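Talking notes: Picking Fingers for a Two-Armed Bench
Teodor Brzozowska, Cunville makers' evening, 2026-10-14

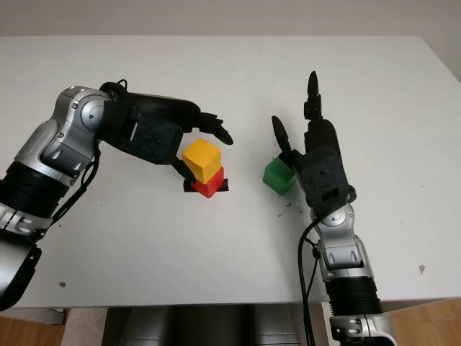

Welcome, everyone. Slide one stays up while people find seats. Tonight is about grippers, and mostly about fingers, the bit at the very end that touches the thing you want to pick up. We spent a good part of the winter swapping fingers on a two-armed robot at our shared bench in Dulonberg, and I had more fun doing it than I've had with any project in years! The test job was stacking coloured cubes: red goes down on the black tape, yellow goes on top of red, green gets handled by the other arm. Point at the yellow cube on the slide. It's a bit offset and tilted on the red one, and a lot of tonight is about that tilt. Ask who would call that a good stack. Wait for hands.

Who I am (keep it short)

Day job is fixing packaging lines. I came to arms like this one sideways, through a friend's workshop, and I still think like a maintenance person. I want to know what wears out and what comes loose, and whether I can get a screwdriver in there without taking off three other things first.

Why cubes

People always ask why not something useful, like mugs. We tried mugs later. The good thing about a cube is that you know exactly what it should look like when it's down properly, and you can see from across the room when it isn't. Wood is nice too, it's got a bit of grip, it doesn't mind being dropped, and the colours make it easy for the head camera to tell them apart. Have a cube in my pocket to pass around. Remember to get it back this time.

The three sets of fingers

Set one, the curved claws. These are the ones on the slide, hooked at the tip. They look fantastic and they're great at getting in beside something in a tight spot. On a flat-sided cube you end up with a small patch of contact, so if you come in a hair too high the cube can pivot as you close. It rides along happily, and then you set it down and it lands crooked.

Set two, flat pads. We made these ourselves, from a drawing passed on by the Haberkorn group. Wide, dull, ugly, lovely to use. Cubes stayed square to the finger nearly every time. The trouble came when we put two cubes close together, where the pads were simply too fat to get in between.

Set three, soft tips over the claws. Little rubber caps. I thought this was a silly idea and I was wrong. They gave the claws a bigger patch to hold with and we kept most of the reach. They do creep off the end, though, so somebody has to push them back on.

The numbers (slide two, the table)

Read these out slowly, the projector in this room is dim.

105 stacks attempted with the claws, 70 of them came out square enough to pass. We passed a stack if a ruler held against one side touched both cubes along their edges, and we were fairly strict.

Then 50 stacks with the flat pads. 6 failed.

Say clearly that these aren't matched runs. The claw runs came first, while we were still learning to drive the arms, and I'd expect us to do better with them now. Also say there's no count for the soft tips, we ran them on a Sunday and got carried away with the mugs and didn't write it down. I'm a bit embarrassed about that. If anybody wants to come and help us do it properly, see me at the break.

What I'd tell you to try first

Go back to slide one for this.

Height before force. When a cube tips, everyone wants to squeeze harder, me included. Squeezing harder with a claw tip gives you the same pivot with more enthusiasm. Drop the approach a few millimetres so the tips meet the cube nearer its middle, and try again at the old force.

Open slowly. Closing gets all the attention, and I reckon half our crooked stacks happened on the way out, when one finger let go before the other and dragged the top cube with it. We halved the opening speed and I could see the difference by eye. (Play the short clip here if the laptop behaves. If it doesn't, do it with my hands, people like that better anyway.)

Look at your cables. On the left arm there's a black cable that loops up over the silver housing and hangs down the side. Ours was fine in most poses, then it would go tight on a big wrist turn and you'd feel the arm fighting it. Run your wrist through its whole range before you tie anything down. Leave slack, then go back and check the slack after an hour of work.

Give the second arm something to do. It's tempting to park it. We had ours look after the green cube, and that taught us more about the two arms getting in each other's way than any amount of planning. Keep a clear strip of table between them to start with, then shrink it bit by bit.

Mark your targets. Black tape on a white top, cheap as anything. The camera likes the contrast and so do tired people. Replace it when the corners lift.

Controllers, quick word

We tried two ways of driving the arms. First was the Zirneditz controller, played back from saved positions. Very repeatable, very fussy about where the cubes start. Nudge one by a finger's width and the gripper closes on air. Second was guiding the arms by hand through a pair of small copy arms. Much more forgiving, because a person is looking, and much more tiring! After an hour my shoulders were done. For comparing fingers I'd use saved positions every time, so the person isn't part of the test. For finding out what a finger can do at all, drive it yourself. You'll discover tricks you would never have programmed.

Don't get drawn into the which-controller-is-best argument. There's a man in the second row who will want to have it. Happy to have it with him at the break.

Mugs (only if there's time)

Claws win here, easily. Straight through the handle and up. Flat pads on a smooth mug made a horrible squeak and we lost one, a good one, from the Dulonberg kitchen. Soft tips were the favourite of everyone who had a go. Skip this part if we're past the half hour.

What's next

New pads, narrower, with a slight bevel on the inside edge so they'll slip between neighbours. I've got one printed, it's in the blue toolbox, hold it up. We'd like to run all three sets in January with the same starting layout and the same person on the controls, and write down every single attempt, mugs included.

Likely questions

How long does a finger swap take? A few minutes if you've got the right driver. Longer if you've dropped a screw, so put a tray under it.

Can it stack three? Sometimes. The third one shows up every bit of lean in the two underneath, and that makes it a great test.

Would I choose claws again? Yes, with the soft caps, for mixed jobs. For cubes all day, pads.

Can people visit? Please do! Wednesday evenings, side door, bring something odd for it to pick up.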